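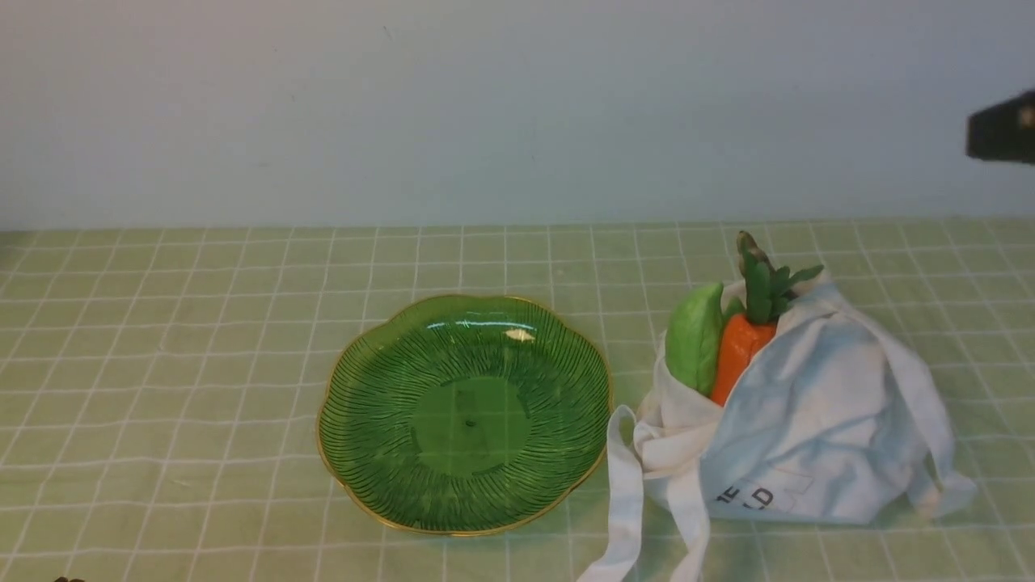 Five weeks with the Okness arm kit

I've wanted a robot arm in my house since I was nine, and since the start of April I've had one. It's the Okness tabletop kit, it lives in what used to be the dining end of our kitchen, and I have been boring everyone I know with it. So I'm going to bore you too, at length, and then hopefully I can talk about something else at dinner.

The job I keep coming back to is vegetables out of a tote bag and onto a plate. Toy carrot, green toy friend next to it, canvas bag, the green glass plate with the gold rim that used to come out for holidays. It sounds like nothing! But a canvas bag is a mean thing to put in front of a robot. It never falls the same way, the straps wander off wherever they like, and the stuff you want is half buried in it. My first weekend with the kit I did blocks on a bare table like the guide tells you to, and by Sunday night I was bored and went looking for trouble. The bag was trouble.

What you get

The arm comes in one box with the gripper already attached, the camera and its bracket in a second box, and a bag of cables that are labeled at both ends (thank you, whoever decided that). You also get a hand controller for driving the arm yourself, which is how you teach it. You clamp the base to the table, plug everything into the hub, and install Sosunero, the software that does the recording and the training. I had the arm moving under my own hand before lunch. The camera took longer, mostly my fault, I had the bracket on backward.

The paper guide is short and good up to page 5 and then gets vague exactly when you want it to stop being vague. The calibration section in particular reads like it was written for a different bracket. Jozef Verhoeven has a much better walkthrough on the owners' forum, with the steps in the right order, and I'd just start there.

Teaching it

You hold the controller, you do the job with the arm, Sosunero records the camera and the joints while you do it. Reset the table, do it again. That's the whole method, and I love it more than I expected to. There's a rhythm to it. I'd make coffee, put on a record, and do carrots.

I recorded 50 runs for the bag job the first time. Training went overnight on my desktop with the good graphics card, and on Wednesday morning I came down in my socks and pressed go, and the arm swung over to the bag, dipped in, and came up with the carrot by its leaves. I yelled. My neighbor Aminu Igwe texted to ask if everything was OK.

Then it missed the next several in a row, so let's not get carried away. Most of the misses were the strap. If a strap was lying somewhere it hadn't been in my recordings, the gripper would go for a fold of canvas and very gently drag the entire bag toward the plate. I moved the plate a lot faster than I knew I could move.

So I recorded more, and this time I got sloppy on purpose. Bag flopped to the left, bag flopped to the right, strap over the front of the table, strap tucked under, carrot leaning one way and then the other. I went up to 100 runs in all. Much better. I did a proper test after that, 21 tries with me reshuffling the bag every time, and only let myself watch. It got the carrot onto the plate on most of them. I want to do a longer test before I go quoting a score, but the strap problem is nearly gone.

Things I really like

The gripper is a chunky black block of a thing and it's gentler than it looks. You set the squeeze limit in Sosunero with a slider, and it holds to it. I've had it pick up the carrot by those pointy leaves over and over and they're fine.

Driving it by hand feels great. There's a tiny bit of lag if the desktop is busy, but normally it just goes where you go. My friend Onyekachi Idahosa came over and was unloading the bag in a couple of minutes with no coaching from me, and then wouldn't give the controller back.

Replaying your own recordings is the sleeper feature. You can scrub through a run and see what the camera saw, and you learn so much about why it's confused. I had a whole batch where my own shoulder was blocking the light. Threw them all out, trained again, better robot.

It's also quiet. You can run it while somebody's on the phone in the same room, I've checked, repeatedly, with a spouse who was on the phone.

Things I like less

Sosunero forgets the camera exposure when you restart it. Every time! I now have a sticky note on the monitor. Adebayo Mohammed on the forum wrote a small script that puts it back, and it works, but it should be in the box.

The clamp is made for a thicker table than mine. I cut a piece of scrap pine to go under it and it's been solid. If your table is thin, sort that out before you record anything, because I lost an afternoon of runs to a base that had been creeping.

Glass is hard for it. The green plate is see-through enough that the tablecloth checks come up through the base of it, and between that and the shine on the ridges, early versions of my training put the carrot down on the cloth a little short of the rim. More recordings with the plate in different spots helped. A plain white dinner plate helped more, but I like the green one, so we're sticking with it.

And the price. I bought mine from Dotudley, who had it with the hand controller bundled in, and it was still my whole fun budget for the year. I also looked at the Pruitt arm, which is cheaper and which Gilles Millet let me try in his garage. It's a nice little machine. It has less reach, though, and you have to supply your own camera, and by the time I'd added that up I'd talked myself into the Okness.

Who should get one

If you want something that does chores, wait. Mine moves toy vegetables and I have to load the bag. If you like poking at a thing, changing one bit of it, and running it again to see what's different, you'll be so happy. You do need a decent computer and some table you can give up for a while. You don't need to write code, though you'll probably end up wanting to.

Next I'm going to try the job in reverse, plate back into the bag (the carrot, I mean, the plate stays where it is). Holding a floppy opening wide enough with one arm might be impossible. Jozef thinks you can push the mouth of the bag open with the back of the gripper first and then come in with the carrot, and he's posted a clip of it half working. I'm recording the first batch tonight, and I'll put the settings file up with the next post for anyone who wants to try it on their own bag.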